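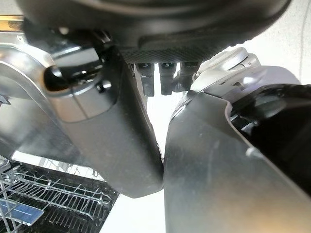

Gray crosshatch, in the carbon-fiber style.

Alby jar opener by Faklow, reviewed after one spring of pickles

Posted June 2018 in Kitchen

I have weak wrists and a drawer full of things that were supposed to help with them. Most of those things are rubber. One is a cone, one is a flat disc with a bank's name on it, and one is a sort of toothed metal triangle that screws to the underside of a cabinet and will take the skin off your knuckles if you reach up for a plate without thinking. So when the Alby started showing up on every kitchen page I read, with its 2,670 ratings and almost all of them glowing, I was not in a hurry.

I bought one in March anyway, at the Brusby store, for $12. I paid for it myself. I mention this only since half the write-ups I found had a line in small print at the bottom saying the writer hadn't.

What you get

The Alby is a hinged handle with an adjustable jaw. You set the jaw over the lid, squeeze the handle, and turn. There is a thumb slide on top that moves the jaw in and out, and a pad on the inside where it meets the lid. It comes in a cardboard sleeve with instructions folded into a square so small that I threw mine away with the packaging and had to fish it out again.

The sleeve says it opens "any lid, every time." It also says "pro-grade woven grip." I have been buying kitchen stuff long enough to know that pro-grade doesn't mean anything, and I wanted to know what the woven part meant.

It means a pattern. The handle is plain molded plastic with a crosshatch printed and lightly pressed into it, so that from across the room it looks like the trim in an expensive car. Run a fingernail over it and you barely feel it. With dry hands it's fine. With olive oil on your hands, and that is when I most often find myself fighting a lid, it is as slick as any other plastic handle. I washed my hands, dried them, came back and tried again, but at that point I might as well have used a dish towel.

The pad inside the jaw

The pad is where a jar opener earns its keep, and it's the part the advertising hardly talks about. The Alby's is smooth rubber with a few shallow grooves running the long way, meaning the same direction you're turning. I can't think of a worse direction. Tire people figured out long ago that you want edges facing the way the slip happens. On a wide, dry lid the grooves make no difference, as there's so much rubber touching metal that it holds regardless. On a narrow lid, like hot sauce or vanilla, the jaw slides around and leaves a gray smear.

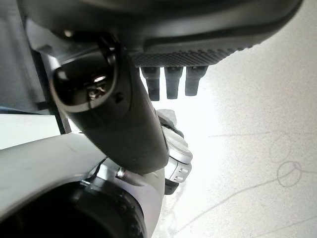 Better jar openers use a pad with real relief to it, and you can tell by looking before you ever touch a lid. My old Brunton, which I'll get to, has rubber with bumps standing up from it all over. What I look for now is a surface like the dark band in the picture just above, a fine grid of small raised dots or diamonds, close together, with no one direction where a lid can simply slide along a groove. Whether a given pad holds still depends on how soft the rubber is, and no photo will tell you that. But if a product page shows you the handle from six angles and never once the inside of the jaw, as the Alby's did when I was shopping, I would take that as a hint.

How it did on actual jars

Pickles, the big jar: opened on the first try. I'll give it that. It also opened salsa, spaghetti sauce and a jar of applesauce that had been at the back of the pantry for longer than I want to say. All of these have wide lids with a ridged edge, and I have opened every one of those brands before by running the lid under hot water.

Jam, the kind with the tall narrow jar and the gold lid: it slipped, then slipped again, then grabbed so hard that the jar turned in my other hand and I had jam jar and Alby both heading for the edge of the counter. A jar opener does nothing about the hand holding the jar. I put a damp cloth under the jar after that, and the lid came off. I then tried the next one with only the damp cloth and my hand and that came off too, so I don't know who gets the credit.

Bottle caps, the plastic screw kind: the jaw doesn't close down far enough for water bottles. The sleeve shows one. The instructions, once I'd flattened them out, say the smallest lid it fits is wider than that. Somebody at Faklow should introduce the person who does the sleeve to the person who does the instructions.

Childproof caps: don't. You need to push down and turn, and the handle sits at an angle that turns pushing down into pushing sideways.

The thumb slide

I disliked this more every week. It moves in clicks, and the lid you have is always between clicks. Too loose and it slips, one click tighter and it won't go over the lid at all. The slide is also stiff, and it takes a good firm push with the side of the thumb, exactly the motion that a person shopping for a jar opener may have trouble making. I have trouble making it. On a bad day I was using my left palm to shove the thing along, with the tool braced against my stomach.

Food gets into the track. Anything sticky goes in and does not come out under the faucet. Faklow says top rack of the dishwasher is okay, and I've run mine through plenty, but there's still a line of something red in there from the sauce. A toothpick gets most of it.

The Brunton, for comparison

My Brunton is a plain strap opener, a rubber loop on a handle, and it's ugly. It has no slide. You pull the loop tight around the lid and lean. It takes longer to put on, and the first few times you will put it on backward and tighten the jar. But it fits everything I own from vanilla up to the big pickle jar, and there's nothing on it to get sticky. I've had it for 9 years. The loop is starting to look dry at one end and I assume it will snap on me some Thanksgiving.

The Alby is quicker on a wide lid. If all you ever open is sauce and salsa, you may well love it, and I suspect that's a large share of those ratings. I read a lot of them. Plenty were written the day the package arrived, after one jar, and say things like "can't wait to use this more!" Those get five stars the same as anyone who has had it a year.

The guarantee

There's a 2-year guarantee. You need the receipt and the sleeve, and you pay to mail it back. On a tool at this price, the postage would eat a good part of the refund, so I would treat it as decoration. Mine hasn't broken. The hinge has picked up a small squeak and a bit of side-to-side play that wasn't there when it was new, and I'm keeping an eye on it.

Would I buy it again

No. I'd buy another Brunton, or try something with a properly textured pad and a slide that doesn't click. If you already have an Alby and it slips on you, cut a piece of rough drawer liner to fit inside the jaw. I've been doing that for the jam jars, and it helps quite a bit, though it falls out every time I put the thing back in the drawer.

Good: quick on wide lids, light, price.
Bad: slick handle, smooth pad, stiff slide, track is hard to clean, too big for bottle caps.

I'll update this if the hinge goes.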